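2 January 2024
Priit Rimkutė

3.2 Rehearsing the bench in simulation

Before a single bolt went into the shared workshop at Grendosari, we built the whole bench in software, and it was great fun. The arm sits on a gray pedestal near the back edge of the table, just as we planned for the real one, with colored blocks and bars of different lengths laid out for it to sort (Figure 4). We ran 106 trials over 19 evenings, and moved the pedestal five times before the reach felt right!

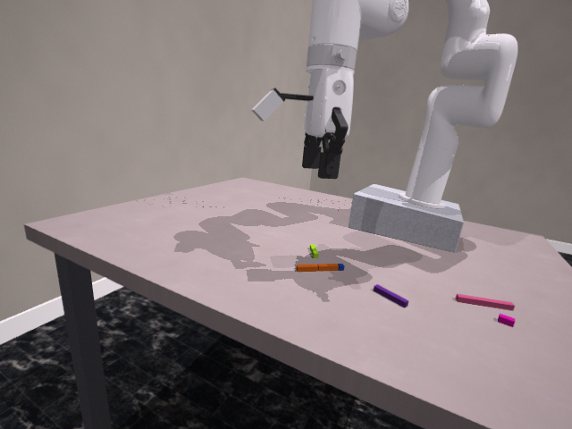 Figure 4. The simulated bench, with the gripper raised above the table.

Shadows mattered more than we had guessed. We therefore varied the lamp position in 18 of the trials, and the color finder, which we call Orkis, got noticeably better at telling the short pieces apart. Section 3.3 covers the wiring.

Contact: Omell workshop desk | © 2024 the author | Back to top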